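Vallon data office – year-end access and equipment check
Date: 2020-12-27
Checked by: I-hsuan Huang
Area: second floor, room 52 and the server closet

1. Door badges
Result: Pass with comment
Three badges still open the closet for people who moved to the Bevano team. Please remove them before the next audit.

2. Backup power
Result: Pass
Unit held the load for 8 minutes on test. The log is in the Ametepe folder.

3. Customer data on laptops
Result: Fail
One laptop had an unencrypted export from Vumosness with 544 rows. File deleted, user informed. I want a written note from the analytics lead on how it got there – an email is fine.

4. Cables and walkways
Result: Pass
Extension cord by the printer is now taped down. Tape is lifting at the window end.

5. Shared accounts
Result: Fail
The dashboard login is still used by the whole team. Same comment as last time. Set up named accounts and turn the old one off.

6. Bags and personal items
Result: Comment only
Straps should not hang over a table edge or lie across a walkway. Bags go in the lockers when visitors are in.

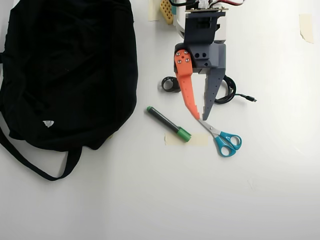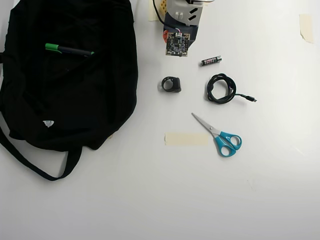

Black bag with its strap, white tabletop

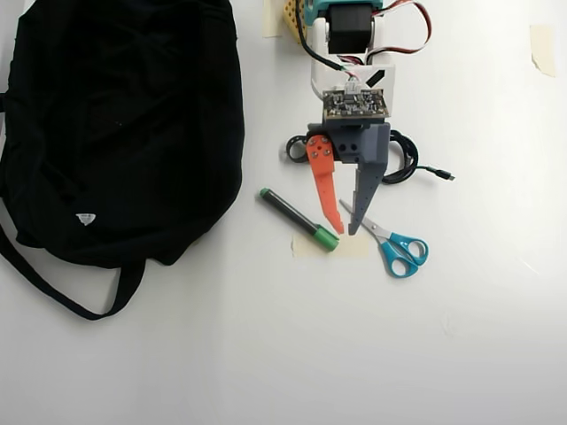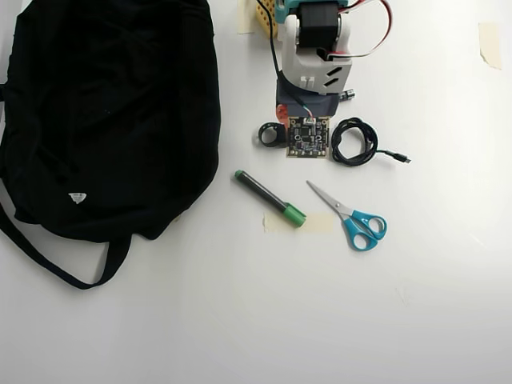 7. Fire extinguisher
Result: Pass
Tag is in date. The bracket is loose and facilities has the ticket.

8. Paper waste
Result: Pass with comment
Shred bin was full. Pickup needs to be moved up a week in December.

Items 3 and 5 stay open until I have rechecked them. Send replies to me and copy the office manager.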